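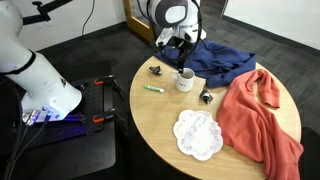 Two arms at a round table with a mug, a marker and some clothes on it.

Can a robot clear a table yet?

Posted by marulanda_shop, 2nd December

I run a small rental place and lose a lot of time to picking up after guests. Cups, pens, clothes left in a heap. I keep seeing clips of arms folding shirts and putting dishes away. Is any of this something I could buy and leave running, or is it still lab work? I don't need it fast. I need it to finish without me standing there.

Answer from Vernell35

Still lab work for the most part. A mug is the easy part. It's stiff, it has a handle, and it stays the same shape when you grab it. Clothes are the hard part. A sweater in a heap doesn't show the arm where the sleeve starts, and half of it may be hanging off the table. People do get arms to fold, but usually with one kind of garment on a table they have practiced on. Move it to your rental and you start over.

Flat things are bad too. Thin paper on a tabletop gives narrow fingers almost nothing to get under.

Answer from rusico_867

just get a robot vacuum and a basket by the door. works for me

Answer from Trulutum

I'd split the job up. Floors, yes, buy a machine now. Same part, same spot, all day in a shop — also yes, and that has been true for years. Mixed clutter on a table, no. Also ask who resets it when it drops something. If the answer is you, then you are still standing there.

4 people found this helpful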